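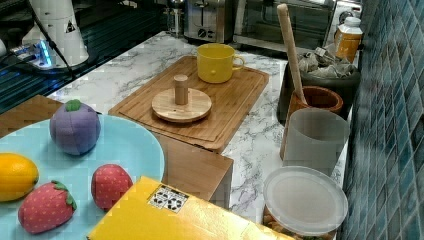 4. Recording a task by remote control

This section covers recording demonstrations on a kitchen counter with the Skarkby hand controllers. Complete section 3 (homing and camera check) first. To guide the arm by hand instead, go to 4.6.

4.1 Before you start

You need:
The arm, powered on and homed
Both hand controllers, charged
The tag card that came with your kit
The objects for the task, plus a few that have nothing to do with it

A policy trained on a bare counter tends to fail on a real one. Leave everyday things where they normally stand. Cups, containers, utensil holders and small appliances can all stay, as long as the arm can reach the task objects without passing over anything breakable.

CAUTION: Unplug any heating appliance within reach of the arm. Do not record over a burner that is on or still warm.

CAUTION: Keep power cords out of the path of the gripper. A caught cord can pull an appliance off the counter before the force limit trips.

4.2 Setting out the objects

1. Choose the task and write it as one short sentence, for example "Put the lemon on the plate" or "Move the mug to the cutting board." The recorder stores this sentence with every demonstration.

2. Place the task objects inside the working area. Soft objects such as plush fruit are a good first choice. They forgive a rough grip and do not roll far.

3. If your task uses the tag for alignment, fix the tag flat on a box or block where at least one camera can see all of it. Do not fold it around a corner.

4. Check for glare. Glossy boxes and polished steel can wash out part of the picture. Turn the object or move the lamp until the tag reads steadily in the Losstead viewer.

5. Open both camera views. An object hidden from one camera should be visible in the other.
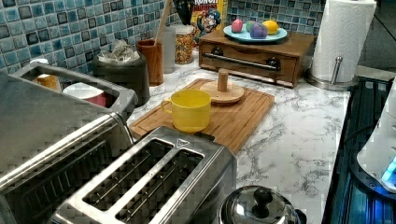
Figure 4-1. Counter with the fruit plate on top of the wooden box and the yellow mug on the cutting board.

Note: Raised surfaces are allowed. If the plate or target is higher than the counter, run the height check (Setup > Reach > Height) before the first recording, and again whenever you change what the plate stands on.

4.3 Recording a demonstration

1. Put on the wrist straps and stand where you can see the arm directly. Do not work from the screen alone until you have finished the practice tasks in section 2.

2. Hold both controllers still and press the side buttons together. The status light turns from white to green. The arm now follows your right hand.

3. Press Record. Wait for the tone.

4. Do the task at a steady pace. Move over the object, lower, close the gripper, lift, carry, lower, open. Pause briefly before closing and before opening — the recorder uses these pauses to split the task into steps.

5. Move the arm back to the start position and press Record again to stop.

6. Press Keep or Discard. If you do nothing for 20 seconds, the demonstration is marked Unreviewed and will not be used for training.

Discard any demonstration in which you bumped a second object, regripped by accident, or stopped halfway to think. A slow recording is fine. If you miss the object, recover and finish cleanly, press Keep and tick Recovery.

4.4 How many to record

Record 200 demonstrations for a single pick-and-place task. Change the layout every 4 demonstrations: move the target, swap which object is nearest, turn the cutting board, put a lid or cup partly in the way. Keep the task sentence exactly the same throughout, including capital letters.

More than one person may record. Each person should sign in with a separate operator profile, because grip timing is calibrated by profile.

4.5 Checking the set

Open the set in the Losstead viewer and choose Check. The sync score should be 97 or higher. A lower score usually means one camera has dropped frames. Reseat its cable and record again; recordings with poor sync cannot be repaired afterward.

Files are saved in Dufour format by default. To export for the older Zarnuvberg trainer, choose File > Export > Legacy. Legacy export leaves out the Recovery marks.

4.6 Guiding by hand

Use hand guiding for short tasks with close contact, such as setting a lid by its knob or sliding a board against the wall.

1. Set the arm to Free. Support the forearm with one hand as you do this. It drops slightly when the brakes release.

2. Hold the wrist ring, not the fingers of the gripper. Open and close the gripper with the thumb switch on the ring.

3. Keep your head and shoulders out of the camera views. Your hands may appear in them; the Mask Hands option is on by default.

4. When you finish, set the arm to Hold before letting go.

WARNING: Never switch between Free and Follow while someone is touching the arm.

If the arm drifts in Free mode, the tool weight is wrong. See 6.2, Tool weight.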